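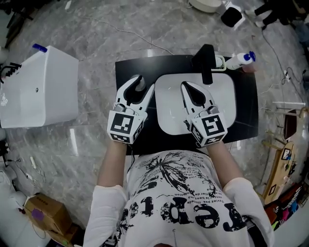
Please write in the new guide on which side the basket must stand, because I had mine on the left until November and my sleeve caught it each time I reached for the board. This remark came to us from a reader of the first edition, and we have changed steps 4 to 6 accordingly.

14. Setting out the tray on the floor

This section is for the Eswood 207 tray set when it is used on the floor. For use on a table, please read section 15. You need a flat place, wide enough that you can kneel in front of the tray and put things down on both sides of it.

1. Sweep the floor and wipe it with a dry cloth. Small grains under the tray will scratch a polished floor.

2. Lay the black tray flat. The long side should be towards you. Press lightly on each corner in turn. If one corner moves, turn the tray or choose another place. Do not put folded paper under it.

3. The black upright fitting belongs at the far edge. Hold it by the foot when you move it, never by the top.

4. Put the white board in the tray, right of the middle, so that the fitting is just behind it. The rounded corners have no front or back, so the board can be laid either way.

5. Stand the small wire basket to the right of the fitting.

6. Keep the spray bottle beside the basket, with the nozzle turned away from you. A cup may stay behind it, if you use one.

7. The small round grey piece goes on the tray and not on the board. Leave a hand's width between the two.

Note: Left-handed users can change the places of the board and the grey piece. The basket remains where it is.

CAUTION: Electric cables and power strips must lie outside the tray, and at a distance from the spray bottle. Look for them before you fill anything. Do not spray in the direction of a socket, also when the socket is switched off.

14.1 Bottles and containers

Fill the spray bottle with clean water to the 200 ml line and close it firmly. If you use the Dillix cleaning liquid, add it after the water. Otherwise it makes foam and the level is difficult to read.

Bottles should stand upright when you don't have them in the hand. You may lay the spray bottle down for a short moment while you work, but first turn its nozzle to the closed position.
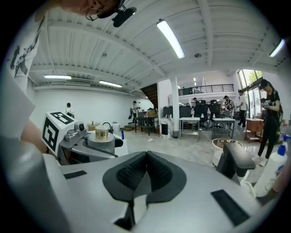

Fig. 2. Spray bottle, white container and small blue bottle, standing upright.

Note: Older sets from the Shabalala shop were delivered without the wire basket. Any low basket which is not wider than the board can be used in its place.

14.2 Putting away

1. Empty the spray bottle and leave the head off overnight.
2. Take out the board and dry both sides.
3. Wipe the tray from the far edge towards you.
4. Place the board inside the tray, then the basket upside down on the board. The fitting is packed separately, in the Drirkside bag.

Do not store the tray standing on its short side.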